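Forum > Opera and Music Theatre > Productions and Staging
Started in March

Trestside Opera's Bartered Bride, anyone been?

bromow_bass
Went to the second night at Trestside. The chorus was the best thing in it, well drilled and very loud in the first act. The orchestra dragged in the overture and the strings never quite caught up. Sung in English, with surtitles as well. Three hours with two intervals, which is too many.

Vodemow
I thought the tempo was fine. The conductor was giving the singers room in a dry hall. My complaint is the translation. Half the jokes went for nothing and the stammering song was cut down to two verses.

pitstalls70
Which hall are they in now? The old one seated 1,719 and you could hear everything from the back.

bromow_bass
The new one, 1,927 seats. I was up in the balcony and lost most of the tenor's low notes.

pitstalls70
That would explain it. I won't pay balcony prices there again.

Vodemow
I was in the stalls and heard him perfectly well. He was light, but it's a light part. I don't agree that the orchestra dragged either. It was almost too quick in the dances.

bromow_bass
The dances were quick, yes. I said the overture.

second_desk
I play in an amateur band that did this overture last year and it's a pig for the second violins. Any section sounds behind if the hall swallows the quavers. The circus act was good though, I'd go again for that.

Vodemow
Agreed on the circus. Does anyone know if they're touring it? The programme mentioned Bromow but gave no dates.

second_desk
Bromow is confirmed according to the box office, with a smaller chorus. They open booking at 10 am, members first.

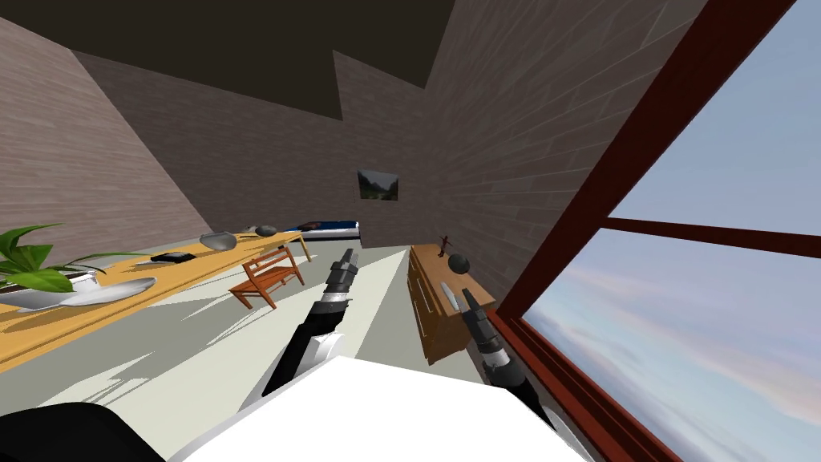
I've asked them if the cut verses will go back in and will post when they reply.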